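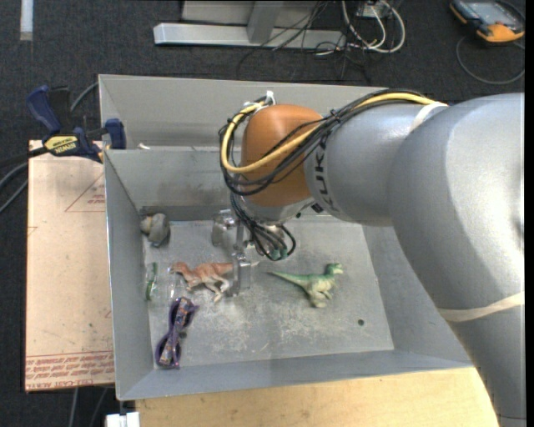

Gray metal bin with toys and other odds and ends in it.

Re: Re: [hinbridge-swap] toy table, sorting, where does it all go
September 6, 2023

Hi all, quick one, typing this between two other things.

> On the August swap: we took in 317 items and only 162
> went home with someone. The rest is sitting in the
> hallway at Skivard Street. Can we please cap what each
> family brings? I'd say ten things. Also I still think
> we should charge a dollar at the door.

No to the dollar. Sorry. We tried it at the old place and people just stopped coming, then we had a cash box with nine bucks in it and an argument over who keeps the cash box.

Cap is fine with me. Ten sounds low if you have three kids, maybe fifteen? Puzzles are the real problem anyway. Half come in with peices missing and then sit there for months. My vote: no puzzles unless taped shut with "complete" written on the lid. Same for board games.

Leftovers. Awwad Thrift will take soft toys if they're bagged and washed, won't take anything with batteries. Sumotberg library wants board books, not picture books, they have plenty. I can drive one load over, not two, my trunk is full of soccer stuff till the end of the month.

Bins - open ones please, no lids. Kids can see in and dig around, lids end up on the floor. Small stuff in the low bins, big stuff on the table. Anything tiny goes up high by the coat rack, we had toddlers in there last time.

Flyers: 100 printed, plenty left from last time too, so dont print more. The date on the old ones is wrong but a marker fixes that. School office said they'd put a stack out if someone drops them off before noon.

Still need: tape, two folding tables, somebody with a key for the side door. The front one sticks.

And can whoever has the big blue cooler bring it back, its not mine and I keep getting asked.

More later, gotta run

--
hinbridge-swap list
to leave, send a blank message with "unsubscribe" in the subject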